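Porque é que os pratos são redondos?

Atualizado em: segunda-feira, 27 de fevereiro

Olá outra vez! Hoje quero falar-te de uma coisa que usas todos os dias e em que, se calhar, nunca pensaste: o prato.
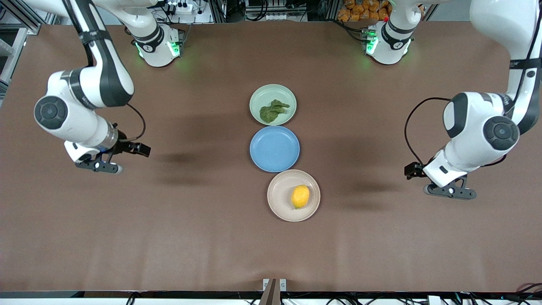
Quando eu era pequena, achava que os pratos tinham nascido redondos, como as laranjas. Mas alguém teve de os inventar! Durante muito tempo, muita gente comia em cima de uma fatia grossa de pão duro. Punha-se a carne e o molho por cima e, no fim, o pão estava tão ensopado que também se podia comer (ou dar aos cães, que ficavam contentíssimos).

Então, e a forma? Há mais de 2.000 anos que os oleiros usam a roda. Se pões uma bola de barro no meio de uma roda a girar e encostas as mãos, sabes o que sai? Uma coisa redonda! Fazer um prato quadrado assim é muito difícil, só se o cortares ou apertares depois.

Há outra razão de que gosto muito. Os cantos são frágeis: se bates com um canto na torneira, lá salta uma lasquinha. Num prato redondo não há cantos, e também é mais fácil passar a esponja a toda a volta.

E o barro, como é que fica duro? Vai ao forno, mas não é um forno de bolos! O forno da cozinha chega mais ou menos aos 250 graus, e o da cerâmica passa muitas vezes dos mil. Lá dentro o barro muda mesmo e já não volta a ser mole, nem que o deixes de molho uma semana. Depois leva o vidrado, uma espécie de casaco de vidro fininho, e volta ao forno. É esse casaco que faz o prato brilhar e não beber a sopa toda - o barro sem vidrado é muito guloso.

Queres experimentar? Precisas de plasticina e de 2 pratos de papel. Faz uma bola, põe-na no meio de um dos pratos e pede a alguém que o vá rodando devagarinho. Tu só encostas o polegar à bola, sem carregar muito. No outro prato, tenta fazer um quadrado com os cantos todos iguais. Eu tentei e saiu-me uma espécie de batata!

Em junho volto com a história do garfo, que durante muito tempo pareceu uma grande esquisitice a quem comia com as mãos.

Este site utiliza cookies para melhorar a sua experiência. Ao continuar a navegar, aceita a sua utilização.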